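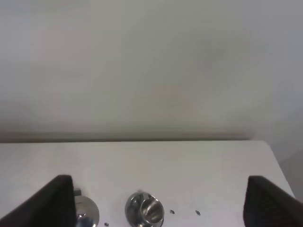

第四章 桌面就位与靠墙安装

本章适用于 Flikex 系列圆角白色哑光桌面，配 Plavport 固定式桌架。桌架的组装见第三章。桌架尚未紧固完毕时，不得进行本章操作。带升降功能的桌架不适用本章，请查阅随架附带的说明书。

4.1 安装前的确认

桌面长度为 1456 毫米，该数值标注在底面标签上。测量墙面可用长度时，应沿踢脚线上方和桌面高度各测一次，以较小值为准。墙面在两处测得的数值不一致较为常见，旧房尤甚。

墙面应平整、干燥。新刷涂料的墙面须按涂料说明完全干透后再安装。涂层未干透时靠放桌面，后沿会在墙上留下压痕，揭开时可能连带剥落漆膜。

检查桌面后沿对应的墙面范围内是否有插座、开关或检修口。如有，须先确定插头的伸出方向，再决定桌面位置。插头不得被桌面后沿顶住。

桌面一侧留作通道时，桌沿至对面障碍物的距离由使用者按实际需要确定。圆角一侧宜朝向通道。

注意：桌面应由两人搬运。搬运时握持长边，不得单手提拉圆角部位。桌面竖放时须在底部垫软布，圆角处不得着地受力。

4.2 桌架定位

1. 将桌架移至墙边，后横梁与墙面平行。
2. 用卷尺测量后横梁左右两端至墙面的距离，两端应一致。
3. 在横梁上放置水平尺，先测长度方向，再测宽度方向。
4. 旋转调节脚，直至气泡居中。顺时针旋转为升高。
5. 用手按压桌架各角，确认没有晃动。
6. 锁紧调节脚上方的薄螺母，再次核对水平。锁紧过程可能带动调节脚，如有偏差，松开螺母重复第 4 步。

说明：地面铺有地毯时，应在桌架静置一段时间后再次调平。Purkum 软地垫片可加装在调节脚下方，需另购。

4.3 放置桌面

1. 清除桌架横梁上的灰尘和碎屑，贴好随附的减振垫。减振垫贴在螺孔之间，不得遮盖螺孔。
2. 揭去桌面底面的保护膜。正面保护膜此时保留。
3. 两人抬起桌面，先将后沿轻放在后横梁上，再缓慢放下前沿。
4. 将桌面向墙面方向平推，后沿与墙面之间留出 4 毫米间隙。可用随附的塑料间隔片控制间隙，左右两端各插一片。
5. 从前方沿后沿目视检查，间隙应均匀。若一端明显较宽，先检查墙面是否弯曲，不要立即移动桌架。
6. 核对底面预埋螺母与横梁螺孔是否对正。相邻螺孔的中心距为 291 毫米。

注意：桌面落到横梁上以后不得拖行。需要调整位置时，应抬起后再移动。拖行会使减振垫移位，并可能划伤底面封边。

说明：后沿间隙用于容纳墙面的轻微不平和桌面随湿度产生的尺寸变化，不应填充硬质材料。光线从一侧照入时，间隙上方的墙面可能出现一条深浅不匀的暗带，靠近光源的一端较浅。这是后沿附近的正常阴影，与安装误差无关。判断间隙是否均匀应以间隔片为准，不应以阴影的宽窄为准。

4.4 紧固

1. 将螺栓穿过垫圈和横梁，用手拧入预埋螺母，至少拧进三圈后方可使用扳手。
2. 先固定中间位置的螺栓，再向两端交替进行。所有螺栓先拧至刚好贴合，不要一次拧紧。
3. 确认桌面未发生偏移，按同样顺序拧紧。
4. 取出后沿的塑料间隔片。间隔片应能顺利抽出；抽出困难时，松开螺栓，回到 4.3 第 4 步。
5. 盖上螺栓端帽。

警告：不得使用冲击扳手或电动冲击起子。预埋螺母受冲击后会在板内空转，此类损坏不属于保修范围。不得用更长的螺栓代替随附螺栓，过长的螺栓会顶穿桌面。

4.5 揭膜与首次清洁

1. 在桌面一端揭起正面保护膜的一角，以较小的角度向另一端平稳拉开。
2. 到达圆角处时放慢速度，沿圆弧方向揭离，防止残膜留在封边上。
3. 用拧干的软布擦拭全部表面，再用干布擦净水迹。
4. 残留胶痕用中性清洁剂处理，先在底面不显眼处试用。

哑光面不得打蜡、上光或用研磨膏处理。经反复摩擦的部位会局部发亮，且无法恢复。三聚氰胺海绵属于研磨类用品，同样不得使用。

白色哑光面在不同照明下会呈现偏灰、偏暖或偏冷的色调。比较两块桌面的颜色时，应将其放在同一光源下，并保持相同朝向。浅灰色墙面也会影响对桌面颜色的判断。

4.6 后沿与墙面的处理

经常擦拭桌面的场所，可加装 Kaczorowski 软质挡条，防止细小物品和水从后沿落下。安装步骤如下：

1. 用干布清洁桌面后沿，不得使用含油清洁剂。
2. 按桌面后沿的直线段长度裁切挡条。挡条不得延伸至圆角部分。
3. 撕开背胶一端，对齐后沿，边撕边压。
4. 压实后静置，待背胶固定后再接触水。

挡条仅粘贴在桌面一侧，唇边与墙面轻触即可。两侧均粘贴会使桌面无法自由伸缩，并在拆除时损坏墙面。

不建议在后沿与墙面之间打硅胶。如现场条件要求密封，须使用可移除的弹性密封材料，并先在墙面和桌面上贴遮蔽胶带。

4.7 放置重物

桌面悬空的端部不得坐人、踩踏或放置集中重物。较重的设备应放在横梁正上方，距离桌面端部超过 300 毫米。在端部夹装台灯或其他夹具时，夹口须垫软质垫片，并避开圆角。

热锅、电熨斗等高温物品不得直接接触桌面。哑光表层受热后可能变色，封边胶可能软化。

4.8 完工检查

逐项确认以下内容，并在随附的安装卡上签字：

桌面长度方向和宽度方向均水平
后沿间隙均匀，间隔片已全部取出
螺栓已拧紧，端帽齐全
圆角封边无翘起、无缺口
正面保护膜已揭净
墙面无压痕，插头未受挤压
通道一侧无突出的螺栓或夹具

使用一个月后应复紧一次螺栓，顺序与 4.4 相同。此后在每次移动桌子后复紧。移动前须拆下软质挡条，或将桌子先向外平移，使挡条与墙面脱离。

4.9 常见情况

桌面晃动：先检查调节脚是否全部着地，再检查薄螺母。两者均正常时，检查螺栓是否松动。

后沿一端贴墙：多由桌架受推移引起。松开该端挡条，重新测量后横梁两端至墙面的距离。

圆角封边翘起：停止擦洗该部位，不要自行涂抹瞬干胶。记录底面标签上的批号，与供货方联系。

桌面出现局部亮斑：检查是否使用过研磨类用品。亮斑不影响使用强度。

修订：7/18/22
本章审校：Hanna Makowska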